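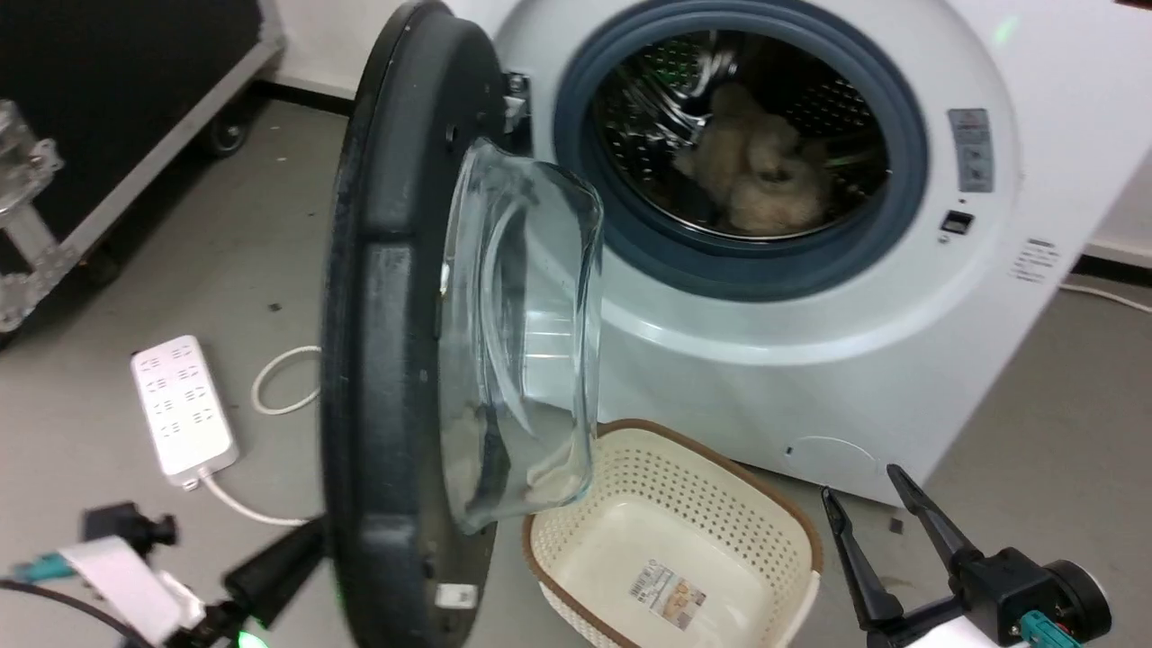

According to Ynyr Bevan, the new Gilovell sheets are the first ones he's bought in years that stay put on a deep mattress, and he'd like them in gray, please. He left that under my last bedding post, and he's getting his wish, sort of!

2019-02-21 - Dakamar let me know this morning that the Gilovell sheet line is growing from 4 colors to 13, starting next week (I had to ask twice, I thought it was a typo). There are two grays in there, a light one and one they call Slate, plus a mustard I already want for the guest room. Twin through king all get the new colors. California king only gets the original ones for now, so sorry to those of you with the giant beds.

The other bit of news is the pockets. My old set fit a 15-inch mattress if I wrestled with it, and the new fitted sheets go up to 17 inches, with wider elastic all the way around. The fabric is the same brushed cotton as before. I asked if they'd fixed the pilling some of you wrote in about and got a pretty vague answer, so I'll wait and see on that one.

Prices are staying where they are until August. Sastaseck will carry the full range online, and the Vieira store downtown is getting everything except the mustard - figures. If you ordered a set this month and haven't opened it, Dakamar says you can swap it for a new color, but you have to pay the shipping back.

I've got a queen set in Slate on order and I'll post about it once I've slept on it for a couple of weeks.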